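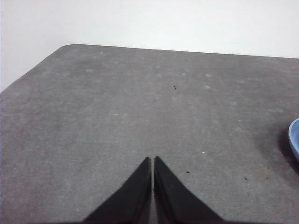 Fewer demos, same bowl

Filed under: Robots, Notes to self

I spent April training the Mestau policy on wrist views alone, with the bowl off to one side and gray, felt-like carpet nearly everywhere else. The full set is 2,227 demos. Then I cut it to 33, picked for how different their starting poses were, and lost 4 points of success rate. Four! Random picks of the same size did far worse – I reran them with five seeds, out of spite.

Most of my demos, then, were me repeating myself. I still don't know if it holds on the Bridmont arm, where the fingers are longer and my patience is shorter.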